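How Ripe Is Ripe? What Our Street Does With Its Bananas
Project report by Bohdana Bondarchuk
July
Print this page | E-mail this page

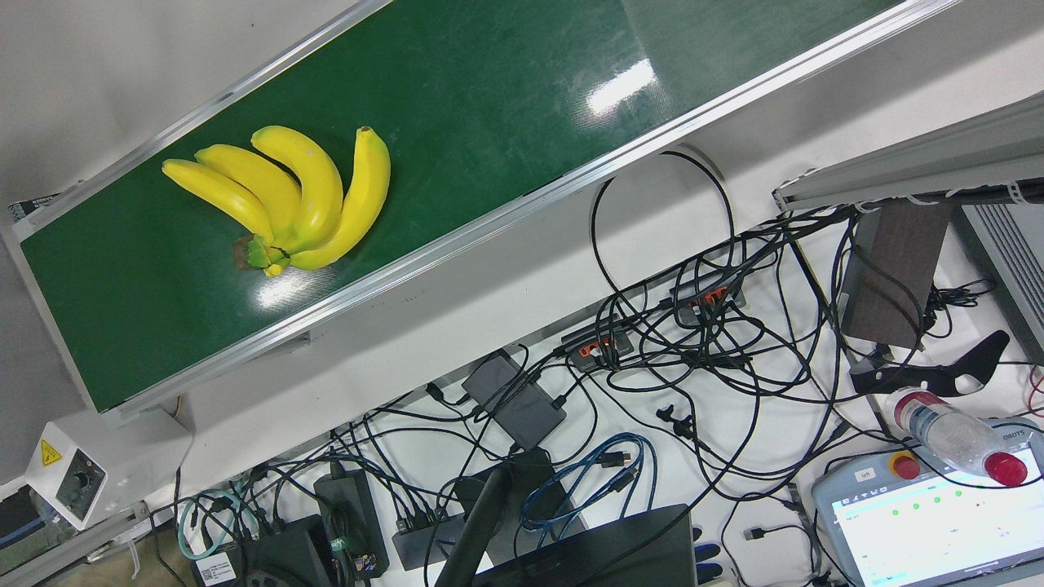
I picked this subject because of an argument in my kitchen. My flatmate threw away three bananas that I'd been saving for a cake (she said they were "gone", I said they were perfect) and we didn't speak for most of a Sunday. When our tutor asked for project ideas the next morning I'd still got bananas on the brain, so that's what I wrote down, and to my surprise she said yes!

What I wanted to find out was when people in Toltside decide a banana is past it, and what they do then. I thought everybody would more or less agree. They really, really don't.

What I did

I made a short questionnaire with 5 questions and took it round the flats on our road, plus the queue outside the Nallus corner shop, where people had nothing better to do than talk to me. I got 62 answers. A few more people started and wandered off when the door opened, so I left those out. I also kept a banana diary at home for 16 days, writing down every morning what the bunch on my windowsill was like and whether I'd have eaten one.

I should say now that the people I asked were mostly neighbours, so it's a bit heavy on students and retired people and a bit light on families with small children. My tutor warned me about that and she was right. If I did it again I'd stand outside the school at home time.

What people said

The biggest split was between what I started calling green people and spotty people. Green people like a banana when it's firm and still a bit sharp at the end, and they can't stand the sweet smell of an older one. Spotty people think a green banana tastes like a raw potato. One man told me he hides his at the back of the wardrobe so that the rest of the house can't get at them before they're ready, which I thought was extreme, but he seemed happy with it.

Older people were much more likely to be spotty people. Several of them said they'd been brought up not to waste food, and a brown mark was something you cut out with a knife. Students my age tended to bin the whole thing. I'm including myself there, before the project anyway.

Then I asked what they did with the ones they didn't fancy eating. Cake was by far the most common answer, but when I asked when they'd last made one there was a lot of laughing and looking at the floor. I think banana cake is what people mean to do. Quite a few had a freezer drawer with black bananas in it going back to nobody knew when. My neighbour upstairs mashes hers into porridge, and I've copied that ever since. It's lovely with a bit of cinnamon.

I also had a chat with the manager at Grajales, the greengrocer by the bus station. He said single bananas are the hardest thing in the shop to sell. People pull them off a bunch to get the number they want and then the loose ones sit there, so he puts them in a basket at half price from 4 o'clock. They usually go by closing, mostly to people on their way home from the gym.

The diary

My windowsill bunch changed faster than I expected. The first few days I couldn't see any difference at all and my notes just say "same". Then we had some warm weather and it all happened at once. I'd have stopped eating them on day eight, going by how I used to be. In fact I ate the last decent one on day eleven and it was fine, only soft. After that I was writing down things like "smells of pear drops" and "fruit flies", and my flatmate had stopped coming into the kitchen.

I tried moving 2 of them into the fridge halfway through. The skins went a horrible dark colour but inside they were still firm and pale, so I'd tell anyone to do that and ignore how they look. Several people in my survey said you must never put a banana in the fridge, and they were very firm about it.

What I'd change

I wish I'd asked how many bananas people buy at a time. It only came up by accident, when a lady in the queue said she'd stopped buying a full bunch after her husband died and now hardly wastes any. I'd like to have followed that up properly. I'd also weigh the peelings and the thrown-away ones, as Stunditz (our student food group) has some kitchen scales I could have borrowed if I'd been organised enough to ask.

Thank you to all my neighbours for being so patient, and to my flatmate, who has had cake.

Last updated: July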